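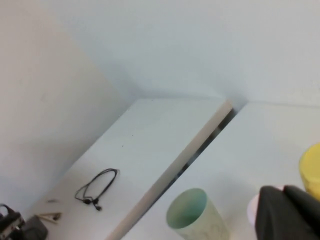

White on white, with two tabletops and a narrow gap between them.

I painted my kitchen white in April, and I've been arguing with myself about it ever since. The paint was a Javby one, the cheapest on the shelf, and it took nine evenings because I kept stopping to stare at it. My old walls were a sort of mustard. I hated them for years and then missed them the minute they were gone!

What I hadn't figured on was how much white moves around during the day. Mornings it's nearly blue. By dinner it's gone all creamy and I like it again. A woman at the paint counter in Plornitz told me to live with a color through two seasons before touching it, so that's what I'm doing – mostly.
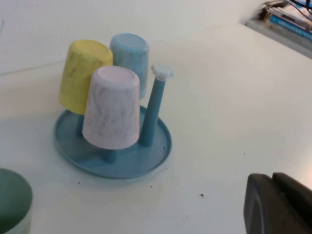
I do cheat a little with small things. A dish towel, a bowl of lemons, a secondhand Leclerc lamp I carried home on the bus (never again). They're cheap, and if I get sick of one it goes in a drawer. My sister thinks I should just paint the door green and be done with it. She may be right, but she also said that about the bathroom, and we don't talk about the bathroom.

Ask me again when it snows.

Print this article | E-mail to a friend

Recent in Home
Two weekends in Ploltanard
Curtains I regret
The case for a smaller sofa

We use cookies to improve your visit. By reading on, you accept them.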